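The Lake at Hivach

A story for young swimmers

By the second lap, Ah-rin had forgotten to be scared.

This was a big deal! For the whole drive up to Camp Olatunji she had gripped her goggles in her lap and thought about the lake, and how it had no lane lines, and no black stripe on the bottom, and no wall to grab when your arms got tired. A pool was a box of water. Lake Hivach just kept going.

But now she was in it, and it was wonderful. It was cold on her face and warm on her back, and it smelled like rain and pine needles, and every time she turned to breathe she got a quick flash of sky.

"Look up!" Cillian yelled from the kayak. "Look up, you're swimming to Canada!"

She looked up. The orange buoy, which should have been right in front of her, was way off to the left.

"Every five strokes," he said, when she had paddled over and hung on to the bow. Cillian Noonan was the open water coach, and he had a voice you could hear from the parking lot. "Eyes up like an alligator, find your buoy, face back in. You don't have to see it perfectly. You just want a peek."

"An alligator," said Ah-rin.

"A fast one. Go!"

So she went. Five strokes, alligator eyes, buoy. Five strokes, alligator eyes — a wave slapped her right in the mouth and she came up coughing and laughing at the same time. Five strokes, buoy. It was getting bigger! She went around it so close that her fingers brushed the rope, and there was the dock, with the whole Trurnance cabin jumping up and down on it in their towels.

After that it was lunch, and after lunch it was rest hour, and after rest hour came the thing everybody had been whispering about since breakfast. The Island Swim. 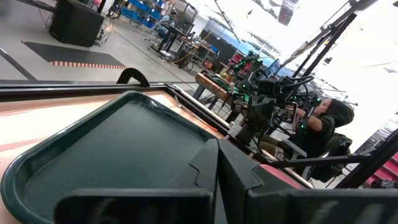
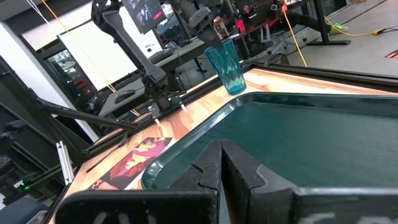
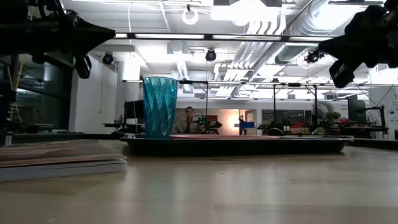 Story by Ah-rin Woo

(Yes, I gave her my own name. I was nine, I was that scared, and I have loved lakes ever since.)

The island was called Stavilari, and it was hardly an island at all. It had one crooked tree and a flat rock, and on the rock there was a brass bell. If you swam all the way out, you got to ring it. You could hear it all over camp, even in the kitchen, and whoever heard it had to stop and cheer. That was the rule.

Twenty kids lined up on the beach in their bright yellow caps. Ah-rin's partner was a boy named Teo, who was hopping from one foot to the other.

"Stay with your partner," Cillian called. "If you want a rest, roll over and float. If you want a kayak, wave one arm and a kayak will come. Nobody wins this. You get there when you get there. Ready?"

They were so ready. They ran in with their knees high, and the water turned to foam, and for the first minute it was all elbows and bubbles and somebody's foot. Then the group spread out, and it got quiet, and there was only the sound of her own breath.

Five strokes. Alligator eyes. Tree.

Five strokes. Tree.

Halfway across, the bottom went away. She had been able to see sand, and then weeds, and then all of a sudden it was just green, and then a darker green, with long beams of sun going down into it. Her chest got tight. She stopped kicking.

Teo stopped too. "You okay?"

"It's really deep," said Ah-rin.

"I know!" He was grinning. "It's like flying!"

She rolled onto her back to think about that. The clouds went by. The lake held her up exactly the way it had held her up by the dock, where it only came to her chin. It didn't seem to care how deep it was. She let her arms float out wide and breathed until her chest felt loose again, and then she rolled back over and put her face in.

It was like flying. It was green sky, all the way down.

She swam with her eyes open after that. A little silver fish went under her, then a whole crowd of them, turning all together like somebody had given them a signal. She wanted to tell Teo, but you can't say "fish" underwater (she tried), and when she lifted her head to say it properly, the tree was right there. It was huge! She could see the bark.

Her knees bumped on rock. Teo was already crawling out, and he reached back and pulled her up by the wrist, and they stood there dripping and shaking and out of breath.

"You first," he said.

"Both," said Ah-rin.

They grabbed the rope together and pulled, and the bell went out over the water, past the kayaks and the yellow caps and the dock. For a second there was nothing. Then, from far away across Lake Hivach, came the cheering — the little kids on the beach, the counselors, somebody banging a pot in the kitchen.

Cillian drifted up alongside the rock with his paddle across his knees.

"How was it?" he asked.

Ah-rin pulled her goggles back down over her eyes.

"Do we get to swim home, too?"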